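Learning to keep a small home after a big one

7 Aug 2026

When I moved to Warnis in June, I had 44 boxes and a flat with two rooms. My old home had a cellar, an attic and a garage where no car ever slept. In the new one there is one closet, and the closet also has the water heater in it.

My friend Rekha Panicker has lived in small flats all her life, and she came on the first weekend to help me. I expected that she would tell me to throw things away. She sat on a box and asked me what I do in the morning, from the bed until the door. I said I make coffee, I water the plants, I look for my keys. "Then we unpack only this today," she said. So we unpacked the coffee pot, the watering can and a bowl for the keys, and we went out to eat soup.

I continued with this method. Each evening I opened a box only if I had missed something from it during the day. After the first week I had opened 16 boxes. The rest stood along the wall in the bedroom and I hung a cloth over them. With the cloth it looked like a very long piece of furniture.

The books were the hard part. In my language we say that a house without books has cold feet, and I believed this for many years. But I had carried the same books through three cities, and many of them I did not like even the first time. Gyu-bin Sun, who has the secondhand shop on Gulirari Street, took two boxes and gave me store credit. I used a part of it the same afternoon for a cookbook, so maybe I am not a good example.

The kitchen I did in the wrong order. I put the plates in the high cupboard because they looked nice there, and then every day I had to stand on my toes. Now the plates are low, beside the sink, and up high I have the big pots and the cake form I use for birthdays. Also I bought a narrow shelf on wheels from Stellow for the gap near the stove. It was too wide by a finger. I returned it and measured the gap properly, at the floor and also at the top, and the two numbers were not the same. Old walls!
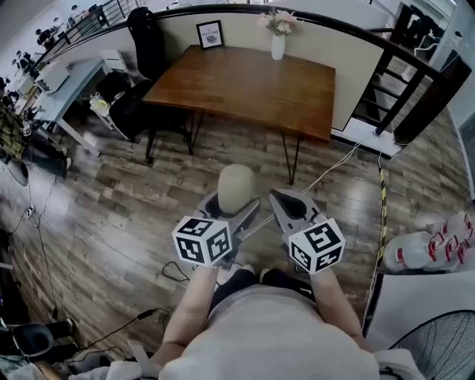 Two gray jaws and a beige cylinder between them, over the wood floor.

About floors I have changed my opinion completely. Before, I had rugs in every room, and I thought bare wood was for people who had not finished moving. Now I have one rug, beside the bed, and I can sweep the whole flat while the kettle is heating. The noise is a bit more. I put felt under the chairs, and my neighbor downstairs, Mr. Poojary, has told me he hears only the radio, and he likes the station.

There are still boxes under the cloth. I know one of them has winter coats, and one has cables that I am afraid to look at. The coats I will open when it gets cold. For the cables I have asked Rekha to come again, and she said yes, if there is soup.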